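Plutville Toy and Game Club
Minutes of the meeting, 2019-07-13

Present: Pirjo Kemppainen (chair), Abdelilah Ezzat (minutes), and eight members.

1. Minutes from March were read and accepted with one correction: the yo-yo evening was in Zarnby.

2. Yo-yo lending box. Abdelilah reported that three yo-yos have not come back. The members agreed that the loan time stays at two weeks – no longer. New strings will be ordered from Kamel. 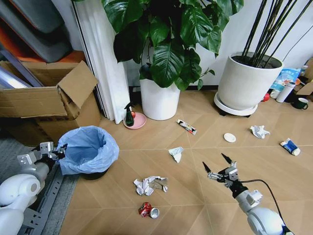
3. Spinning top day in Plivorau. Pirjo has received 41 entries from children under twelve. It was discussed if metal tops should be allowed. Decision: only wood and plastic tops this year. Parents must be informed by letter.

4. Trading cards. One member asked for a swap table. No decision was made – the question moves to the next meeting.

5. Other matters. Pirjo will ask the school about the key.

The meeting was closed by the chair.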